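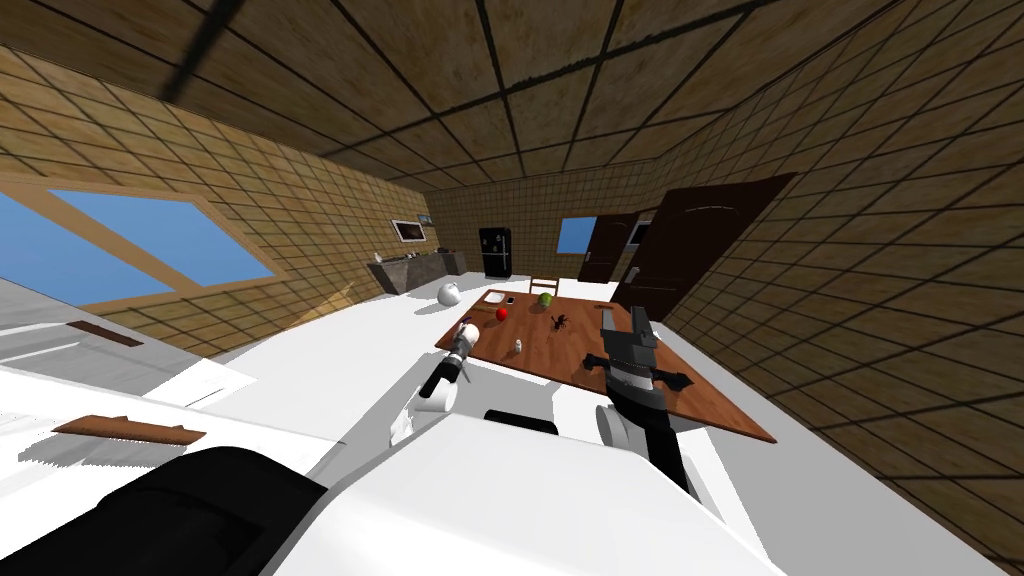 Clidodley Shared Workshop - Members' Forum
Board: Builds in Progress
Topic: Two-arm table clearing, simulation stage

mbaudry
Members are advised that the two-arm build has moved to its simulation stage. The physical torso remains on the bench and will not be powered until the behaviour in the simulator has been agreed on this thread. The test room has a wooden table carrying six small objects, among them a red apple, a green apple, a small white bottle and a flat white dish. The robot is required to clear the table one object at a time.

The left arm has a narrow gripper and the right arm a large parallel one. I propose that the left arm be assigned the bottle and all other small items, and that the right arm be assigned the apples. Comments are invited before Thursday.
Mireille Baudry

arus_bench
I support the proposal in general. I do not support the fixed division of work. An apple near the left side of the table should be picked up by the left arm, whatever the list says. Reaching across the body is how we bent the wrist bracket in January.

ytanguy
I must disagree with the previous poster. The bracket was bent because the joint limits had been entered in the wrong units, as recorded in the workshop log. A fixed division is easier to check and easier to explain to new members. It should be kept for the first round of trials at least.
Ysaline Tanguy

arus_bench
The units were one cause. The log lists two. I would ask that the second one also be read.

donmez_fan
May I ask which object is expected to give the most trouble? My vote is for the black figurine. It has thin spiky parts, and a parallel gripper will close on those before it reaches anything solid.

mbaudry
In reply to the above: the figurine is the most difficult item and has been left until last in the task order. The dish is the second concern. It lies flat, so a grip from directly above will fail unless the fingers can get under the rim. A push to the table edge has been suggested and is under review.

ytanguy
A push to the edge should not be approved without a catch tray. The simulator forgives a dropped dish. The workshop floor is concrete.

skoltance_rob
I have read the thread with interest and wish to raise a separate matter. The simulated room has a kitchen counter, a fridge, doors and windows, none of which is needed for this task. On the shared computer, 2260 trial runs took 18 hours. A plain room with the table alone would be quicker, and other members are waiting for that machine.

mbaudry
The point about the shared computer is accepted, and an overnight booking has been made. The full room will stay. The build is intended for use in a kitchen, and the planner must be tested with furniture near the table. The chair behind the back edge in particular should remain where it is.

skoltance_rob
Noted. I would still ask that the doors and the fridge be removed, as neither is within reach of the arms.

arus_bench
Agreed with skoltance_rob on this one. Keep the chair, remove the rest.

ytanguy
I have now read the second entry in the log. It does mention a reach across the body, at low speed. I withdraw part of my earlier comment. I continue to prefer the fixed division for the first 4 trial sets, after which the arms may be assigned by distance.

arus_bench
That is acceptable to me.

mbaudry
The following will apply until further notice. Fixed division for 4 trial sets, then assignment by distance. The figurine stays last. No push to the edge on the physical build without a catch tray. The question of the doors and the fridge remains open, and skoltance_rob is invited to post timings for both versions of the room.

donmez_fan
Could the finger pads for the large gripper be discussed here as well, or is a new topic preferred?

mbaudry
A new topic, please - the pads concern two other builds.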